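June 2023, notebook, Odside end of the corridor

Picking up the low-mood diary work again. The first version of the daily form was too long. People filled it in well for the first week and then the evening answers got shorter and shorter, and by the third week most of the free-text boxes had a dash in them or were blank. Of 489 evening forms sent out, 241 came back with something written in the free-text part. The tick boxes did better, but tick boxes on their own say very little about what a bad day is like.

Main change for the next round: the question "How low did you feel today?" goes. Several people wrote in the margin that low was the wrong word. They felt flat, or slow, or cross, and they put a middling score because they weren't crying. One wrote that the worst days were the ones where she felt nothing much and scored herself a two. I want to try asking about effort. How hard was it to get up, to answer a message, to wash, to eat something. Those came up again and again in the comments without us asking.

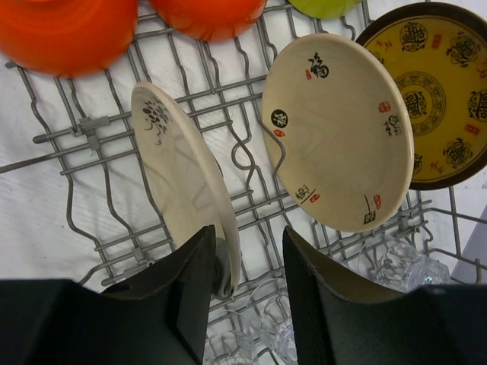

I have put the effort questions on a scale of nought to 4, with words at each point so there is less guessing. "Did it without thinking" at one end, "didn't manage it" at the other. Kiiskinen's old sheet had a similar idea but used smiley faces, and adults disliked them. Keep the words.

Length is now 18 items, down from far too many. Likby want two sleep questions added. I have agreed to one, on waking early. The other is about dreams and I can't see what we would do with the answers.

Things still to sort out:

- Wording for "irritable". People skip it. Try "snapped at someone, or wanted to".
- Whether the form goes out at the same hour each evening or people choose. I lean towards choosing. The Gretirport group chose and had fewer gaps.
- The line at the bottom with the crisis numbers needs to be on every page, in normal-sized type. It was tiny on the first version.
- Missed days. The reminder said "You have missed a day", and two people said it made them feel told off. Changed to "Today's form is here if you want it".

Scoring is not settled. Adding everything up hides the flat days, the same problem as before. For now I am keeping effort and mood as separate totals and plotting both for each person. If they move together there is no need for two, and we can drop one in October when the next batch starts.

Still need to redo the consent sheet to match the new questions before any of it goes out. Old copies are in the top tray, don't use them.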